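Washer Stacking Finds a Home at the Big Round Table

September 10, 2023

If you have ever sat at a desk with a spare bolt and a few washers and found that ten minutes had gone by while you dropped one over the other, you will understand right away why people at the Grekamex offices have become so fond of their new pastime, and why the round table by the window is so often spoken for these days.

The game goes by the name of Stirker, and it couldn't be much simpler. A couple of bolts are stood upright on the tabletop, a small heap of washers is put down next to them, and the player moves the washers onto the bolts, then back off again. A full turn uses 7 washers. Drop one on the floor and you start over, and yes, you do have to crawl under there and find it yourself!

Meenakshi Thakur brought the idea in last February, after clearing out a drawer at home that had been filling up with loose hardware since the family moved to town in 2000. She had meant to give the lot away, she told us, but she stood one of the bolts on the kitchen counter while she was sorting, and then another, and by supper the rest of the household had joined in and the drawer was still half full.

"I carried it all to work in a coffee can," Thakur said. "It was heavy and it rattled the whole way on the bus. I think people could hear me coming up the stairs."

The first games were played on an ordinary desk, with a lot of leaning and a fair amount of bumping elbows. Moving over to the round table made a big difference, according to Dougal Rankin, who keeps the score sheet taped inside a binder and is rather proud of his handwriting. There is room to come at the bolts from any side, and with nobody stuck at a corner, the turns go around nicely. Rankin also likes a plain white top, where a dark washer shows up well, although he admits that his own scores have stayed pretty much where they were.

Not everybody agrees on the best way to go about it. Halvard Grønli takes the thicker bolt first while his hand is steady. Chelsea Oakley always begins with the slimmer one, and she would rather knock it over early than late. The two have been arguing this back and forth over lunch for weeks, quite cheerfully, and neither seems in any hurry to win the argument. Oakley holds the best score so far, which she mentioned twice during our visit and once more on the way to the door.

There is a friendly match coming up with the people from Vik, a neighbor down the street, who have been practicing on a set of their own. Tipene Baxter, playing for Vik, says his side is used to a smaller table and may need a little while to get comfortable. He has also asked whether a washer that lands leaning against the bolt should count. Thakur says no. Baxter has promised to bring it up again, and he is bringing banana bread with it, in case that helps.
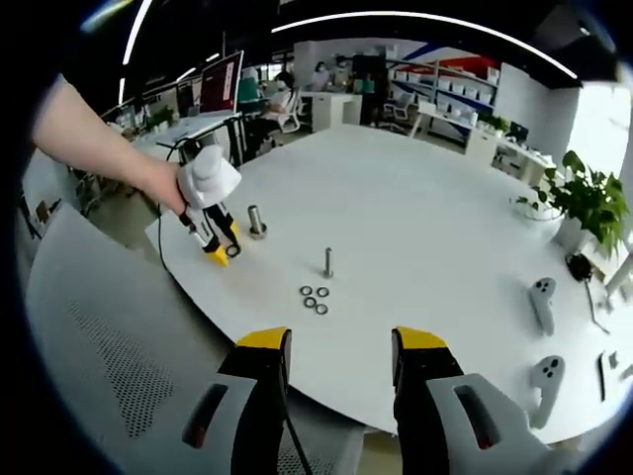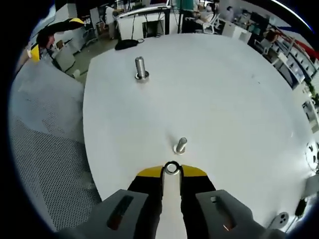 AROUND TOWN

The bolts stand upright on the white tabletop, and players are asked to keep from leaning on the table during somebody else's turn. Anybody who would like to try a round before the match is welcome to ask for Rankin at the front desk and add a name to the sheet. Beginners go first, and there is no charge.

Thakur is still glad to take spare washers of any size. She has more than enough bolts for the time being, and would like it known that she doesn't need any more coffee cans either. The match with Vik will be played over the lunch hour, with the loser buying the sandwiches, and the date will be posted by the door as soon as both sides have settled the question of the leaning washer.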